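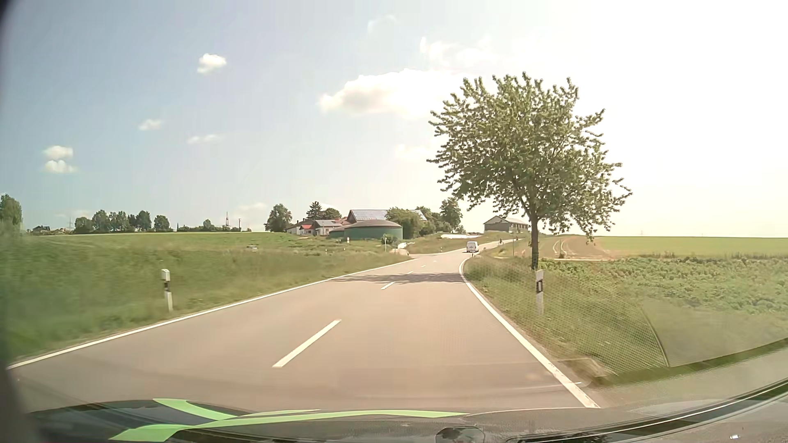 Country road past the beet-or-whatever fields, van ahead, rider further up the hill

Thread: Prallby road in August, is it really as nice as people say?

stekanier_fan
I keep seeing this stretch recommended as a "must do" between Prallby and the coast. My picture is at the top. It's a two-lane road with farmland next to it. Pleasant enough, but I don't see why you'd add an hour to a trip for it. What am I missing?

mudguard43
You're missing the point of a slow road. There's a bend, a bit of a climb, some proper trees. What did you want, a volcano?

stekanier_fan
For the way people talk about it, maybe a small one. The Kundano guide gives it a page and a half.

R_Aguirre
The Kundano guide gives everything a page and a half. I wouldn't plan a trip by it.
I do like that big tree on the right, though. I used to eat lunch near one just like it when I was doing farm deliveries out that way.
Rosalía

tarmac_tom
My question is the bike riders. Every write-up says "quiet, ideal for cycling." I see two lanes and a white line with grass right up against it. Where's the shoulder?

mudguard43
It IS quiet. One van and one person on two wheels in the whole picture.

tarmac_tom
One picture tells you about one second. Go at 5 when the farm traffic comes home and then tell me it's quiet. Also is that even a bicycle? Could be a scooter or a motorbike for all I can make out.

stekanier_fan
No idea, sorry. Too far up the hill to tell. I didn't catch up with them.

mudguard43
Fine, but I've ridden it more than 2 dozen times and never had a close pass.

tarmac_tom
And I had one on my first go. So we're even and neither of us has proved anything.

pebble_937
Can anyone say what the crop is? Low and leafy, very green, right side. My brother-in-law says sugar beet and he says it with a lot of confidence, but he says everything that way.

R_Aguirre
Could be beet. Could be potatoes. I wouldn't swear to either at that distance. The brown field behind it has wheel tracks in it and that's about all I'd put my name to.

pebble_937
I'll tell him "could be." He'll hate it.

stekanier_fan
Back to the road for a second. The surface looked smooth from the car and the edge lines are clear on both sides. There are white posts with the black band too, so you'd get some help seeing the bend at night. I'll give it that.

tarmac_tom
Posts are good in fog. They don't do a thing about the shadow from those trees. Coming out of bright sun into a dark patch right across both lanes, you can lose a pothole or a person in there. I slow down for those every time and get honked at for it.

mudguard43
I've got to agree with Tom on that one. I take my sunglasses off before the shady bits.

tarmac_tom
Screenshotting this.

R_Aguirre
If you want a nicer drive, take the Talukder turn and go up behind the farms. It's 43 minutes longer and there's no place to buy a coffee, but you get a view.

stekanier_fan
43 minutes longer than the one that's already an hour longer? I'll take the highway.

pebble_937
Does the Talukder road have beets

R_Aguirre
Mostly sheep.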